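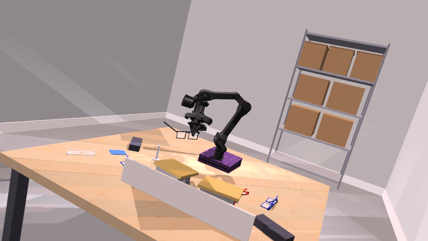 Cernwood Hard Wax Oil for Tables, Satin

Home > Finishes > Oils and Waxes > Tabletops

Clear. Goes on thin, dries slow, forgives a lot. Sold in the small can, the big can and the can for people who own a restaurant.

In stock. Ships from our Jilgate warehouse.

Overview

A table is the only piece of furniture you are expected to hit with plates three times a day. Chairs get sat on, bookcases get ignored, and the table gets soup. Most of the finishes sold for it were designed for floors, or boats, or the brochure.

Cernwood is a blend of plant oils and hard waxes that soaks into the top layer of the wood and stays there. It leaves the surface looking like wood with a decent night's sleep behind it. You can feel the grain through it. If you want a table that looks dipped in glass, we sell that too, two shelves down, and we will not say a word at the register.

The satin version is the one we sell most of. It has a low sheen that shows up when the light comes in sideways and goes quiet the rest of the day. The matte version hides scratches a little better and fingerprints a little worse.

What it works on

Oak, ash, maple, beech, birch, cherry, walnut, and pine if you go easy. Softwoods drink the first coat like it was a hot afternoon, so expect to use more than the chart says.

It also works on veneer, provided the veneer is real wood and you sand it as though it were made of paper, a fair description of some of what's out there.

It does not work on melamine, printed wood-effect board, or anything with an old polyurethane finish still on it. The oil has to get into the wood. If it can't, it will sit on top being sticky until you lose patience and wipe it off with mineral spirits. We get a call about this most weeks.

Pale woods will warm up. A light maple top goes from oat to honey with the first coat, and most of that change happens in the first minute. If you are attached to the oat, look at Cernwood Pale, which has a touch of white pigment to hold the color back. Test it underneath first. Underneath is free.

Coverage

The small can does a table for 4, top and edges, two coats, with a little left over for the spot you missed. The big can does a table for 6 plus the bench, or a table for 4 and a set of shelves you hadn't planned on refinishing until you saw how the table came out.

These numbers assume thin coats. Everybody's first coat is too thick. Buy the next size up if you know yourself to be generous.

How to put it on

Strip any old finish down to bare wood. Sand with the grain, starting at 100 grit and working finer until the surface feels smooth but not polished. If you go too fine the wood closes up and the oil has nowhere to go. Vacuum, then wipe with a dry cloth, then look along the top with a lamp held low. You will see the swirl marks you didn't think were there. Sand those out. Vacuum again. We're sorry.

Stir the can. Don't shake it. The waxes settle to the bottom and shaking only gives you bubbles.

Put a spoonful on the wood and spread it with a lint-free cloth or a white pad until the whole top is wet. Work one plank at a time if you have planks, and follow the seams, where it likes to pool. Leave it for the time printed on the lid, then wipe off everything that hasn't soaked in. Everything. If the cloth still drags, keep wiping.

Let it dry overnight with a window open. Buff lightly, then do it again, using half as much as you want to.

Don't forget the edges and the end grain. End grain takes three times the oil and comes out darker. This is normal and looks good. Do the underside as well if your top is solid wood. A board sealed on one face and bare on the other may decide to become a canoe.

Rags

Oily rags can catch fire on their own while they dry. We don't have a joke for this part. Soak used rags and pads in water and seal them in a metal container, or lay them flat outdoors, one layer thick, until they are stiff. Never leave them wadded up in a bin or on the bench.

Living with it

You can use the table gently after a day. Leave off hot dishes, wet glasses and homework for a full week. The oil is dry long before it is hard, and a mug put down too early leaves a ring you will be explaining to guests.

After that, wipe with a damp cloth and a drop of plain dish soap. Skip spray polish, vinegar, bleach and the miracle sponge. Red wine and beet juice will wait a few minutes for you, and turmeric won't wait at all.

When a patch starts to look dry, sand it lightly, rub in a little oil and wipe it off. You don't have to redo the whole top. This is the real argument for an oil finish, and we should probably have put it higher up the page.

Goes well with

Nolmont white pads, medium. They last longer than you'd think and leave no fluff.
Lashari sanding block, cork-faced. It costs more than wrapping the paper around a scrap of two-by-four and works a good deal better.
Cernwood Soap. It's soap. It cleans oiled wood without stripping it.

Questions we get

Is it food safe?
Once fully cured, it's fine for a surface where people eat. For cutting boards, use the board oil, which is made for being attacked with knives.

Can I put it over stain?
Yes, if the stain is fully dry and soaked in. Go easy on the first coat or you will lift some color onto the cloth.

My table came out sticky.
You left too much on. Put a little fresh oil over the sticky part, let it loosen the old coat for a few minutes, then wipe it all off as if you were angry at it. If it has been more than a few days, use a white pad and mineral spirits and start again.

There are dark patches and light patches. Did I do something wrong?
Look at it from the other end of the room first. Boards cut from different parts of a tree throw light differently, and a lot of patches turn out to be the window. If they stay put when you move, you have either old glue in the wood or a spot that wasn't sanded like the rest.

Can I thin it?
You can. We'd like you to wipe more instead.

How long does an open can keep?
Until it skins over. Wipe the rim, press the lid down all the way, and store it upside down. If there's a skin, lift it out in one piece and strain the rest through an old stocking.

What buyers said

"Second table I've done with this. The first one I ignored the instructions and it was fine, the second one I followed them and it was noticeably better, which annoyed me." Maham Rizvi

"Good finish. Smells like a linseed field for two days, and my dog would not go in the room. Took off a star for the lid, which needs a screwdriver and a bad word." Euan Mackay

We have passed the note about the lid along. The new lid, introduced in March, needs only the screwdriver.

Shipping and returns

Oil ships by ground only, so no overnight delivery, whatever your in-laws' arrival time. Unopened cans can come back for a full refund. Opened cans are yours. If a can reaches you dented or leaking, send us a picture of it and the box, and we'll ship another.

Color samples on oak and maple chips are available at the counter, or by mail for the price of the stamp.

Page updated June 16, 2021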